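Enuleck publishes shared code of practice for robots working in occupied offices

A new code of practice for robots that work in ordinary offices has been published by Enuleck, and anyone who has ever shared a corridor with a machine carrying the post will probably find something in it to nod along to. It runs to 92 pages, which sounds a great deal, but much of that is checklists meant to be copied out and used on the day, and the main rules take up only the first chapter.

The work began in May, when Enuleck asked firms running robots in shared buildings what they most wanted written down. It had 814 replies, a good deal more than it was ready for, and the same worry came up over and over again. People were fairly comfortable with a robot crossing a room. They were much less sure about robots opening things – cupboards, drawers, lockers, the door of the stationery cabinet – while staff carried on with their day a step or two away. 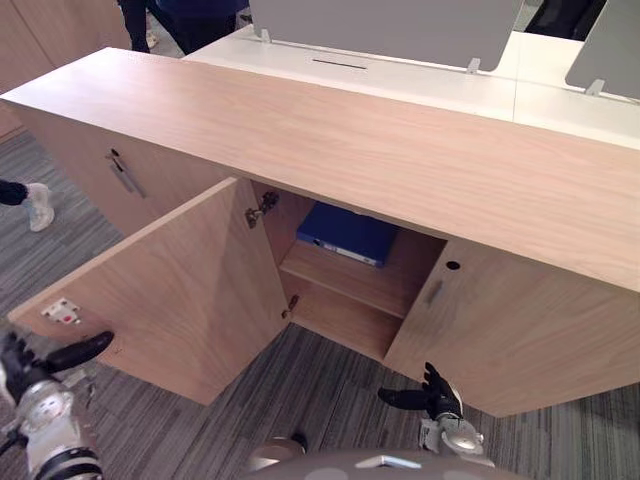
A two-armed robot at an office cabinet, with people close by.

So cabinets get a whole section to themselves. Before a robot touches a door, the code says, the person in charge should know which way it swings, how far it opens and what is kept inside. A locked door is to be treated as a closed matter and the robot should leave it alone, even if the key is to hand. Paper files may be moved only with the agreement of the team that keeps them, and a door that has been opened should be shut again before the robot moves off, so that no one catches a shin on it.

There is plenty on people too, you'll be glad to hear. Anyone working in the room must be told beforehand, in plain words, what the robot is going to do and for how long, and must know who can stop it. At least 2 people trained on the stop control should be on the same floor whenever the arms are moving. Visitors count as people working in the room, a point that several of the firms who replied had asked to see spelt out.

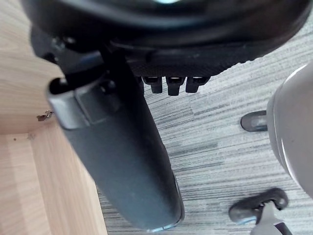 The floor-level advice is likely to be the part that changes daily habits the most. Chairs on castors are a nuisance to plan around, as they rarely stay where they were left, and the code asks teams to look under and behind the furniture at the start of each session and again after any break. Wrists and grippers should be checked for scuffs and loose fittings at the same time, with the result noted in the log.

Vindico and Gagnon have both said they will follow the code in their own buildings from the start, and Ornine will offer a half-day course for office managers who would like someone to talk them through it. Of the firms that saw the draft, 87 sent back comments, and Enuleck says the wording on noise and on working after hours was softened as a result.

The code is voluntary and free to download from Enuleck's website, along with a short version for pinning up by the kettle. Comments on this first edition are welcome at any time, and a review is planned once firms have had a year of using it.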